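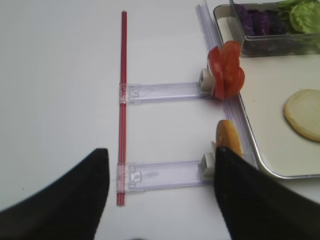

Lilla Takács asked at the end of last session why we call it a fault at all, when the arm stopped exactly where it was told to stop and nothing got broken. A very good question, and I gave it a very poor answer while packing up, so these notes are my second go.

Robot Systems in Practice
Session 5 handout: The pick that never happened

What you need beforehand: the notes on gripper sensing from session 3, and the short reading on interlocks. If you missed the lab, borrow somebody's log sheet, as we use it in the second half.

Where we are

The cell is the sandwich bench. Clear arms clamp on to the red rods, and each arm has a white clip at its far end. Clips hold food, the tray sits on the other side of the clear rail, and the gripper comes in low over the white table. I love this bench. It looks like something out of a toy box and it has taught me more about fault handling than any of the big welding cells I used to look after - partly as everything on it is soft, thin or slippery, and partly as you can see the whole job from a single chair.

Have a look at the lower clip in the picture and at the finger in front of it. The camera rides on the wrist, so whatever a finger covers, the camera can't see. The upper clip with the tomato is in plain view. The lower one isn't, and the whole of today's story lives in that difference.

What the fault looked like

The Oleo controller runs a check called "clip loaded" before it lets the arm leave a pose. It takes the wrist picture, looks for the right colour in a box drawn around each clip, and reports loaded or empty. In the run we are studying, the lower clip let go of its slice during a small sideways move. The controller carried on reporting "loaded". The arm moved to the tray, opened over nothing, reported a successful place and went back for the next one. It did that until the cycle counter reached 175, at which point Callum Sowerby walked past, looked at the tray and hit the stop.

So, Lilla, there is my proper answer. The stop was fine. The fault began much earlier, at the moment the machine believed something that was untrue and had no way of finding out. We call that a silent fault, and I'd ask you to write the term down. A loud fault drops you into an error state with a message. A silent one carries on politely and fills the log with ticks.

Why the check passed

Work through this with your neighbour before reading on. You have the log sheet and the box coordinates.

Got something? Good. The box for the lower clip was drawn when the fingers were parked further back. Somebody then moved the approach pose in closer to get a better grip, a perfectly sensible thing to do, and the finger tip now sat over a good part of the box. With so little of the box left showing, the check ran out of evidence. And the code, when it had too few clear pixels to decide, kept the last answer it had been sure of. The last answer was "loaded".

Read that last bit again, please! Keeping the previous value is a common habit in control code. It is handy for filtering out a flicker on a noisy sensor. It is a dreadful thing to do with a presence check, where "I can't see" needs to be an answer in its own right. I would like every one of you to leave this course with a small itch whenever you see a yes/no signal that ought to have had a third state.
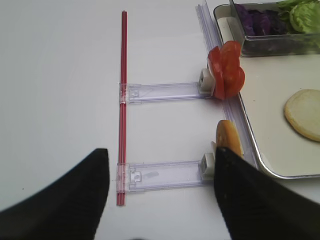 Odera, Sun 15 June

Incident note as filed, copied here with the names left in by permission.

Cell was in automatic. Callum Sowerby pressed the cell stop on the front panel on seeing no food arriving at the tray. Arm halted. Poppy Entwistle opened the guard and reached in to look at the lower clip. Controller still showed "loaded, place complete". On guard closing, the arm resumed the cycle without a fresh start command. Poppy's hand was clear by then. No injury. Cell locked off and tagged. Approach pose, box drawing and guard reset logic to be reviewed before power is restored. Signed, Imre Orbán.

Did you spot it? Most people read the note for the missing slice and slide straight past the sentence about the guard. There are 2 faults in it, and the second is the one that could have hurt somebody.

The second fault

Closing a guard must never start a machine. It may allow a start, and then a person standing outside, with a view of the danger area, gives a separate and deliberate command. On this cell the front panel stop had been wired as a pause. A pause remembers where it was. When the guard circuit came back healthy, the program took that as permission to pick up from the remembered line.

It had been like that for months. It stayed hidden for the dullest of reasons: when the cell ran well, hardly anyone opened the guard in the middle of a cycle. The silent fault gave them a reason to. That link matters a great deal to me and I'd like it to matter to you. A nuisance fault brings people towards the machine. They lean in, they peer, they poke at a clip with a fingertip. If you are ever told that a sensing problem is "only quality", ask who goes in to clear it and what the machine thinks is going on while they are in there.

Barnabás Csizmadia raised a fair point in the lab: the arm on this bench is small, and the parts are bits of salad. True enough. But the reset logic had been copied across from a Zonasum palletiser, and nothing in the code knew what size of arm it was driving. Bad logic travels very well.

What was changed

The presence check now gives three answers: loaded, empty, can't tell. "Can't tell" holds the arm still and asks for a second look from a pose with the fingers drawn back.

The boxes are tied to the approach pose. If anyone edits the pose, the check refuses to run until the boxes have been confirmed by eye.

Jaw width is read after each close and compared with the expected thickness. This is a weak test for a thin slice - the gap barely changes - so it backs up the camera and doesn't replace it.

The front panel stop now drops the program out of automatic. Closing the guard lights a lamp and does nothing else. Start is a separate button, outside, held for a moment.

A Hivance light curtain was looked at and turned down for the present. We may come back to that in July when the bench gets its new frame, and I'm hoping to bring the quotation in so you can argue over it.

Lab task

Work in pairs. One of you is at the pendant, the other has the log sheet and calls out. Guard closed for every move, please, and tell me before you open it.

Start at the tomato end and get a reading from each clip. Then bring the fingers in slowly and note the pose at which the lower clip first goes to "can't tell". Draw the fingers back until it recovers. You'll find those are different poses, and working out why is the most enjoyable part of the afternoon (hint: somebody sensible added a margin).

Repeat with a different load. With the bun in the upper clip and the folded red meat in the lower, the colours and shapes change completely, the other finger is the one in the way, and the box that worked so nicely a minute ago may need redrawing. Meat that hangs over the silver rim of the tray is a nasty case for a colour check. Try it and write down what the check says, even if it looks silly.

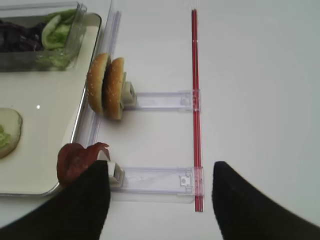
To hand in

A single page, typed or neatly written, with:

Your table of poses and readings for both loads.

A sketch of the box around the lower clip, with the part covered by the finger shaded in.

A short paragraph on what the controller believed at each step of the Odera note, set beside what was true. Two columns works well.

One other place on the bench where a signal could get stuck on its last value. There are several. Poppy found one in the tray sensor that I had missed completely, and I was delighted.

Reading for next time: the chapter on restart and reset, then the pages on muting if you have the energy. Bring your log sheets back with you, we'll be using the same run.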